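# Radell franchise discovery day, notes

Typing this up on the train before I forget half of it. August, hot, got there 20 minutes early and the doors were still locked.
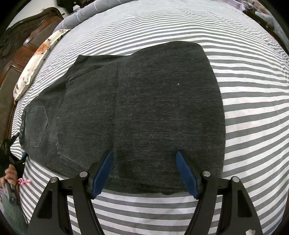 So, Radell. Fast casual, flatbreads and bowls, small bar at the back in the bigger units. They've got 10 open, 6 of those franchised, rest company owned. Discovery day was at the head office, above the training kitchen. Coffee, name badges, a long slide deck. Same as every one of these.

Morning was the pitch. History first (skipped most of my notes on this, a food truck, a lease that fell through, a second lease that didnt). Then the model. They want multi-unit people, or at least people who say they want to be. Single unit deals are possible "in the right market" and I couldn't get anyone to say what the right market is. Asked twice.

Unit they walked us through on paper is 2,313 square feet. End cap, patio if the landlord allows. That's bigger than what Bridska was showing in the spring, and I thought theirs was already a lot of rent for lunch trade. Radell says the bar carries the evenings. Would like to see that by daypart. They said item 19 covers it, it does not, it's a blended number.

Then the kitchen, best part of the day. One line, very tight, everybody within reach of what they need. Flatbreads pressed to order. The trainer had us build one each and mine was terrible. Prep list on the wall is short, most sauces come in from Dallell already portioned. Good for labor. Less good if Dallell puts prices up, and there's no approved second supplier yet. "In progress." Wrote that down with a question mark next to it.

Lunch was the menu, all of it. Lamb bowl great. Chicken one fine, bit salty. The charred cabbage thing surprised me, went back for more. Desserts need work, felt like an afterthought.

After lunch a drive out to an open store, nearly an hour each way, which ate the afternoon. Store was clean. Line moving. Counted nothing, just watched the register for a bit while the others took pictures of the bar. Kiosks run on Mocanu, same as the burger place I looked at last year, and the manager on shift said the online orders drop off the screen if two come in together. She said it gets fixed and then comes back. Head office guy moved us along pretty quick at that point.

Franchisee panel was two owners on a call, both picked by Radell obviously. Still useful. One said build-out ran over because of the hood. Other said opening support was strong for 2 weeks and then thin. Both said they'd do it agian, one of them with a pause first.

Things I still need:

- real build-out costs, not the range
- second supplier for sauces, yes or no
- evening sales split out, at least for the company stores
- who pays if Mocanu gets swapped
- territory map, the one on the slide was last year's

Fee talk was short. Usual royalty, a marketing fund, tech fee on top that wasn't in the first email. They want an answer on next steps by the end of the month. I want to call owners who weren't on the panel first, list is in the back of the disclosure doc.

Parking was free, bring a jacket for the training kitchen, the walk-in tour is longer than you'd think. Will post again once I've had the calls.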